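August, late in the evening

The whole day went to the storage room, and I am tired in the shoulders. I had promised myself to do only the shelf by the door, but when I moved the first box I saw that everything behind it must also come out, and so it went until dark.

Solange came after lunch and stayed longer than she planned. She is more strict than me. She held up each thing and asked, "When did you use it?" and if I needed to think, it went to the give-away side. In this way I lost the old fan, two lamps without a plug and the curtain rods from the apartment in Texier street. I was a little sad for the curtain rods. I carried them through three moves and they never fit any window.

We found the notebook where Tülin Kılıçarslan wrote her recipes when we shared the kitchen. I thought it was lost. The page for the lentil soup has a big spot of oil on it, and under the soup she wrote the number 3153, with no explanation. Maybe it was the door code of that building. I will write to her tomorrow and ask, and also ask if she wants the notebook back. I hope she says no.

At 5 we made coffee and ate the rest of the plum cake sitting on the boxes. Solange told me about her new job at Manow. She likes the people, but the bus takes her 99 minutes on a bad morning, and she is already looking for a room closer. I said she can sleep here when it is too much. She laughed and said, "Where, on the boxes?"

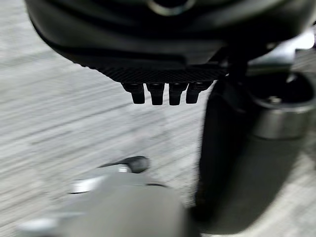
After she left I swept the floor two times and washed it with the green soap. The smell is still strong, so I keep the window open in spite of the mosquitoes. The shelf by the door is now for tools and paint only. The winter things are in up to 6 boxes, I think, but I want to open them again before I put labels, because I am not sure what Solange put where.

Still to do: buy labels, bring the lamps to the repair shop in case they want the parts, call the landlord about the damp corner. He will say again that he comes next week.

My hands smell of soap and old paper. Now I go to bed.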